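Subject: Re: [youth-football] Under-16s tour to Skunurport - squad numbers, kit and the bus
Date: November 2, 2019

Hello all,

Replying to the list and not just to the sender, as I have now had the same three questions from enough parents that I can type the answers in my sleep, and one evening this week I believe I did.

The earlier message, for those who delete first and read later:

> I've read the tour notes twice and I still don't follow the bit
> about shirt numbers. My lad has worn 7 since he was nine and has
> been told he'll be 23 in Skunurport. Is this final? Also, is the
> deposit of 96 pounds on top of the full price or part of it? And
> can someone confirm that we are flying, because the notes only
> mention a ferry.
>
> Not trying to be difficult. My wife says I should add that.

I'll take these in the order of how cross people have been.

> can someone confirm that we are flying

I can confirm that we are not. We are going by coach to the ferry, by ferry to the other side, and by another coach to Skunurport. The second coach is run by a firm called Urell, who took the under-14s two years ago and were fine apart from the radio. Flights were looked at. For a party of our size, with kit bags, goalkeeper's gloves in hand luggage and one family who wanted to bring a gazebo, they came out at more than twice the money.

The crossing is overnight. Boys will be in four-berth cabins, and the cabin lists are drawn up by the coaching staff and are not open to negotiation, bribery or tears. If your son is a poor sailor, tell us now, in private, and he'll be put in with others of the same kind so that they can suffer together near a door.

> is the deposit of 96 pounds on top of the full price or part of it?

Part of it. The full price is 400 pounds per boy. You pay 96 now, 128 in January, and the rest before we leave. The rest is 176, for anyone about to write and ask. This covers travel, beds, breakfast and an evening meal, entry to the tournament, and the friendly against Stustach on the last morning. It doesn't cover pocket money, phone bills or anything broken.

If paying in those lumps is difficult, please write to me off-list. There is a hardship fund, it has money in it, and it does no good to anyone sitting there.

> My lad has worn 7 since he was nine

I know. I have seen him wear it, and he wears it very well. The trouble is that the tournament issues its own numbers, and it does so alphabetically by surname across the whole squad, keepers included. This has given us a centre forward in the number 2 shirt and a reserve goalkeeper in 10, who is being quite unbearable over it. I wrote to the organisers to ask if we could use our own. The reply was two words long and one of them was "regards".

So yes, it's final for Skunurport. For the Stustach friendly we'll be in our own league strip, with our own numbers, and everyone may go back to being who they think they are. 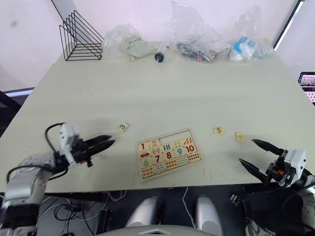

Number puzzle board, with the 3 out on the table.

On to the football, which I gather is still part of the trip.

There are four group games, each of 45 minutes straight through with no half-time. I'd ask you to think about that, because our boys are used to a sit-down and an orange at the midpoint and we have a habit of falling apart shortly before we expect one. Training for the next month will be played straight through as well. Parents who bring oranges regardless will have them taken away and eaten by the coaches.

Our group has Stustach in it (so we shall meet them twice, if you count the friendly), the hosts, and two sides I know nothing of beyond the fact that one of them won the whole thing last time by scoring over 45 goals. I'd like us to go there with modest hopes. A draw would be nice. Somebody getting a nosebleed in the first ten minutes, as at Easter, would be less nice.

The tournament shield is the Kaczmarczyk Shield. Several of you have spelt it in your emails and I've enjoyed all the versions. We aren't going to win it, so please don't lose sleep over the engraving.

Things I still need from people:

Passport details. I am missing nine. A photograph of the passport lying on your duvet, with the number under your thumb, doesn't count as passport details.

Medical forms, both sides. There is a back page. It asks about allergies, and two boys who I happen to know can't go near a peanut have left it blank.

Boot sizes, for those who ordered through the club. The shop wants them by the end of the month - after that it's whatever is left in the box, and what was left in the box last year was a pair of size 12s in lime green.

Parents who want to travel out under their own steam are welcome, but please book your own rooms and don't book them in our hostel. We tried that once. The boys spent three days hiding from their mothers and I spent three days being asked where the boys were.

I'll send the coach times once Urell confirm them. Please don't ring Urell yourselves. They have asked me, fairly politely, to pass that on.

Yours from under a pile of forms,
Tour secretary, under-16s

--
To leave this list, send a blank message with "unsubscribe" in the subject line. Sending it to the whole list will not work, though you'd be in good company.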